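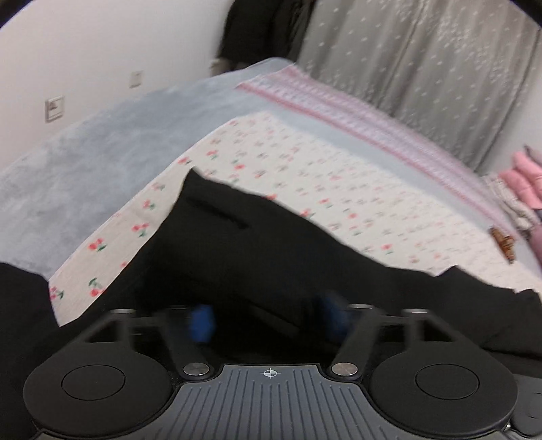

Fitted the Greleo roof bars to the Arlow this morning. Posting notes as I go, in case anyone else has the estate with the flush rails.

The box said 2 bars, four feet, a torque key and a bag of rubber strips. All there. The instructions cover six cars on one sheet, so find your own column first and cross the others out.

Front bar goes 131 mm back from the leading edge of the rail. I measured from the end of the plastic cap the first time, which is wrong. It's from where the metal starts.

The gap between front and rear bars is meant to be at least 700 mm on this model. Mine ended up a bit over that, which suits the box I'm putting on top.

Torque key clicks at 6 Nm. Do each foot up a little at a time and keep swapping sides. If you do one side right up first, the bar sits crooked and the end cover won't close.

The rubber strips need trimming. Stanley knife, cut square, leave them slightly long. They shrink in the cold, or my last set did.

Cost was £123 from Furtado in Tultport, with the locks included. The locks were extra everywhere else I looked. They had silver on the shelf and black to order. I went with silver.

Drove out to the ring road and back with nothing on them. There's a whistle from 50 mph upwards. Not loud, but you'd notice it with the radio off.

Took the rear bar off and turned it round. The thicker edge should face forwards and I'd had it backwards. There is an arrow, on the underside, where you can't see it once it's fitted.

Second drive, same road. Whistle gone up to 60. A bit of wind noise at 70, no worse than the old square bars.

Someone asked about height. With bars only, it still goes under the barrier at the Tultport multi-storey. With the box on it won't, so I'll be using the open car park by the station.

Will check all four feet again after the first long run in November - the sheet says to do it before every trip with a load anyway.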